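Tidden tabletop garment rack, reviewed after two months

Price paid: 124, including the spare corner connectors
Bought from: Ulura
In use since: February

I wanted a small rack for the clothes that don't go in the dryer. The floor-standing kind takes up too much of the hallway, and the folding one I had before lost a leg. The Tidden is sold for tabletops and low counters, and it was the only one in the Ulura shop short enough to go under our shelf.

What you get

The box has one metal rail, the posts, two plastic corner connectors, the feet and a sheet of drawings with no text. I bought a spare pair of connectors at the same time. No hangers are included. The parts came wrapped in paper, and one post had a light scratch near the bottom.

Assembly

It took me a quarter of an hour. The posts push into the feet, the connectors go on top, and the rail goes in last. The fit is tight. Twist the connector as you push and it will seat properly. There are no screws and you don't need tools. If you plan to take the rack down after every wash, expect sore hands. I left mine up after the first week.

Daily use

Shirts, T-shirts and light knits are what it is good for. I tried a wet bath towel once and the whole thing leaned, so I don't do that anymore. Longer garments reach the table and bunch up there, and the bottom hem is the last part to dry. I turn them over halfway through the evening.

The rail is smooth and hangers slide on it easily. That is handy when you are loading it and a nuisance when you bump the table, as everything ends up at one side. Tõnu Vasiliauskas, who has the same rack at his place in Drovurham, put a rubber band on the rail between each hanger. I copied him for a while and then stopped bothering.

Hangers matter more than I expected. Thin plastic ones with a narrow hook are the easiest to get on and off. Thicker hooks work too, but they need a bit more of a lift to clear the rail. I keep a few of each, blue and beige, and leave the empty ones on the rail so they are there for the next load. 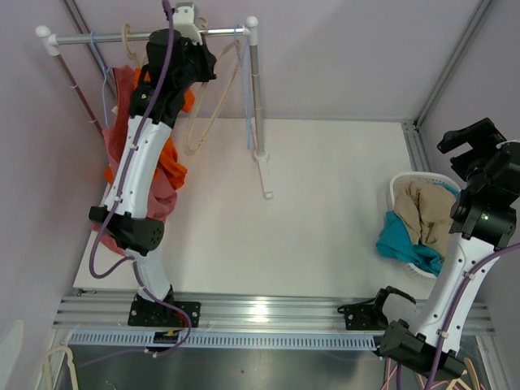 Compared with the Rätsep

Before this I borrowed a Rätsep rack for 3 weeks. It is heavier and stands better with wet things on it, but it costs 200 and the rail is fixed, so it can't be stored flat. For one person's shirts I would still take the Tidden. For a family's laundry, get the Rätsep.

Good: small, no tools, smooth rail
Bad: stiff joints, leans under heavy items, no hangers in the box

Rating: 3 out of 5

Reviewed April 2020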